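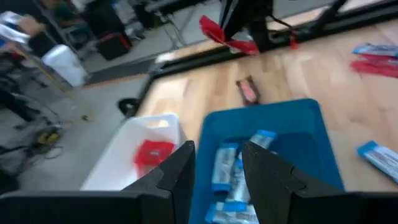

Práctica de clasificación con dos brazos: montaje, calibración y grabación de episodios

8/1/18
Por Annatjie Xaba

La práctica de clasificación es la tercera del curso del club Wetetti y la primera en la que intervienen los dos brazos a la vez. Las barritas están repartidas sobre el tablero y cada una debe acabar en el recipiente que corresponde al color de su envoltorio. Se supone leída la guía de arranque de los brazos y hecha la práctica de pinza. Quien venga directamente de la asignatura de visión debe pasar antes por las dos.

El procedimiento descrito corresponde a la versión del controlador Stiroreck instalada en el equipo del puesto. Con la versión anterior los menús tienen otro orden y el paso de calibración de pinzas se hace desde la consola.

Material

Tablero de madera con marco de perfil negro y los dos brazos montados en él.
Recipiente blanco, bandeja azul y bandeja verde.
Barritas de envoltorio rojo, blanco y azul, y marrón.
Ordenador del puesto con Stiroreck y el grabador Nyaga.
Llave Allen del juego pequeño y paño de microfibra.
Hoja de registro en papel.

Las barritas son las del cajón de prácticas. Una barrita con el envoltorio roto se retira y se anota en la hoja. No se sustituye por otra marca: el umbral de color de la práctica está ajustado a estos envoltorios y un azul distinto obliga a repetir el ajuste para todos los grupos.

Asignación de colores

Envoltorio rojo: recipiente blanco.
Envoltorio blanco y azul: bandeja azul.
Envoltorio marrón o rojo oscuro: bandeja verde.

El rojo brillante y el rojo oscuro se confunden con la luz de la tarde. En caso de duda manda el texto de la etiqueta y no lo que devuelva el clasificador. El color del recipiente blanco no coincide con el de su contenido. Es deliberado, y los grupos que intercambian recipientes para que «queden mejor» producen episodios inservibles.

Paso 1. Revisión mecánica

Con la alimentación cortada, comprobar a mano que las bases de los brazos no tienen holgura respecto al marco. Si una base cede, apretar los tornillos en cruz y volver a comprobar. Revisar después las mordazas de sujeción del marco.

Mover cada brazo por todo su recorrido útil y observar los cables. Deben acompañar el movimiento sin tensarse en la muñeca. Un lazo de cable que cuelga por debajo de la pinza es admisible mientras no llegue a tocar las barritas con la pinza en posición de agarre. Si las toca, recogerlo con una brida más arriba, nunca en la articulación.

Limpiar las caras interiores de los dedos con el paño seco. No usar alcohol.

Paso 2. Arranque y posición de reposo

Dar tensión primero al brazo izquierdo y después al derecho. Stiroreck asigna los identificadores por orden de aparición, y si se invierte el orden los dos brazos quedan cruzados en el software. El síntoma es evidente: se ordena mover uno y responde el otro. No hay que renombrarlos en el menú. Se apaga todo y se empieza de nuevo.

Pulsar «Reposo» y esperar a que ambos indicadores pasen a fijo. A partir de aquí las manos quedan fuera del marco mientras haya movimiento. Las barritas se colocan o se retiran únicamente con el programa en pausa; el operador avisa en voz alta antes de reanudar.

Paso 3. Calibración de las pinzas

1. Seleccionar la pinza izquierda y ordenar apertura total.
2. Leer el valor del codificador. El valor de referencia es 2225. Si la lectura difiere, introducir la corrección en el campo «Desfase» y repetir la apertura.
3. Ordenar cierre lento sin objeto entre los dedos. Los dedos deben tocarse por la punta.
4. Repetir la secuencia con la pinza derecha.
5. Cerrar cada pinza sobre una barrita y ajustar el límite de corriente hasta que la sujete sin aplastarla.

El límite de corriente se guarda por separado para cada pinza. No se deben copiar los valores de una a otra aunque las dos sean del mismo modelo; Lesego Mathebula comparó los registros del curso pasado y las diferencias entre ambas eran constantes. El valor final se escribe en la hoja junto con las iniciales del grupo.

Paso 4. Colocación de los recipientes

El recipiente blanco y las bandejas van en las posiciones indicadas en el plano de la práctica, dentro del alcance de los dos brazos. Ninguno se pega al tablero. Tras cada episodio hay que comprobar su posición, en especial la de la bandeja azul, que recibe más golpes de los dedos porque queda en el centro de la zona de trabajo.

El borde de una bandeja es el obstáculo que más choques provoca. La altura de aproximación se mide desde el borde y no desde el tablero. Karabo Van Wyk propuso entrar siempre en vertical sobre el centro del recipiente, abrir y salir por el mismo camino. Es más lento, pero con este método el grupo de septiembre terminó la serie completa sin desplazar ninguna bandeja.

Paso 5. Ajuste de las cámaras

La cámara de muñeca debe mostrar las puntas de los dos dedos durante todo el recorrido de la pinza. Si una punta sale de campo al abrir, aflojar el soporte, girarlo lo justo y volver a apretar. Con la pinza sobre una bandeja los dedos tapan una parte del interior. Es normal y no se corrige inclinando más la cámara.

La cámara superior debe abarcar el tablero entero y las bases de ambos brazos. Fijar exposición y balance de blancos en manual antes de grabar. En automático, la imagen cambia de tono cada vez que un brazo negro cruza por el centro, y con ella se desplaza el umbral de color.

Abrir Nyaga, seleccionar las fuentes de vídeo y comprobar que los relojes están sincronizados. Si el retardo mostrado aparece en ámbar, reiniciar el grabador.

Paso 6. Programación de la secuencia

La secuencia mínima de una barrita tiene estos estados: localizar, aproximar, cerrar, elevar, trasladar, soltar, retirar. Entre «cerrar» y «elevar» se introduce una espera de 900 ms para que la corriente se estabilice antes de comprobar el agarre. Los grupos que eliminan esta espera para ganar tiempo obtienen falsos agarres, sobre todo con envoltorios brillantes.

El reparto entre brazos se decide por la posición de la barrita respecto al eje central del tablero. Una barrita sobre el eje corresponde al brazo que esté libre y, si ambos lo están, al izquierdo. La zona delante de la bandeja azul es compartida. Para entrar en ella, un brazo tiene que pedir el testigo y devolverlo al retirarse. El testigo se implementa con la función «reserva» de Stiroreck; no se acepta una variable global propia.

Si la comprobación de agarre falla, el brazo abre, sube y vuelve a «localizar». Tras tres fallos con la misma barrita, la secuencia la marca como omitida y pasa a la siguiente. Una barrita omitida no invalida el episodio siempre que aparezca en el registro. Las que quedan muy juntas o en paralelo son las que más se omiten, y en ese caso conviene orientar la pinza para que los dedos entren por los extremos libres y no por la ranura entre ambas.

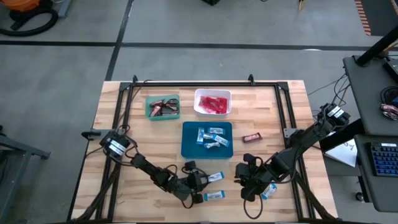
La orientación se calcula a partir del eje largo del envoltorio. El cálculo incluido en la plantilla falla cuando los extremos del envoltorio están doblados, porque toma el pliegue como parte del cuerpo y gira el eje. Se puede mejorar recortando el contorno antes del ajuste. Natanael Brandão dejó una función para ello en la carpeta de utilidades; quien la use debe citarla en la memoria.

Paso 7. Grabación

Cada grupo entrega 5 episodios válidos. Un episodio empieza con los dos brazos en reposo y termina cuando ambos han vuelto al reposo. Entre episodios se cambia la distribución inicial de las barritas, tanto la posición como el ángulo.

1. Poner el programa en pausa y distribuir las barritas.
2. Avisar y retirarse del marco.
3. Iniciar Nyaga y, a continuación, la secuencia.
4. No intervenir. Si hay riesgo de choque, parada de emergencia y episodio descartado.
5. Detener la secuencia y después Nyaga.
6. Anotar en la hoja el resultado, las omisiones y cualquier bandeja desplazada.

No se borran los episodios descartados. Se mueven a la carpeta «descartes» con el mismo nombre.

Fallos frecuentes

La barrita se escurre al elevar. Límite de corriente bajo o agarre demasiado cerca del extremo. Revisar antes el punto de agarre.

El brazo derecho se detiene sin mensaje. Casi siempre es un testigo que no se ha devuelto. Buscar en el registro la última llamada a «reserva» sin cierre.

Las barritas quedan de pie en la bandeja. No se considera error si están dentro. Para evitarlo, bajar la altura de suelta.

El clasificador envía rojos a la bandeja verde. Comprobar que la exposición sigue en manual. Si lo está, repetir el ajuste de umbral con una barrita de cada tipo en la zona central.

Nyaga muestra vídeo congelado de la muñeca. Revisar el conector del lado de la pinza con la alimentación cortada.

Entrega

Se sube un único archivo comprimido con los episodios, el código de la secuencia, la hoja de registro escaneada y una memoria breve. La memoria debe justificar el valor de los límites de corriente y describir al menos un fallo observado y su corrección. Las memorias que solo contienen capturas de pantalla se devuelven.

Fatima Chauke revisa el código y atiende las consultas sobre Stiroreck. Las reservas del puesto se hacen en la hoja de la puerta. Al terminar, llevar los brazos a reposo, cortar la alimentación en orden inverso al de arranque y devolver las barritas al cajón.

Artículos relacionados

Guía de arranque de los brazos
Práctica de pinza: cierre, corriente y comprobación de agarre
Umbral de color con luz variable
Cómo leer un registro de Stiroreck
Skakoline: reglas de la prueba interna por equipos

Contacto | © Club de robótica Wetetti | Volver arriba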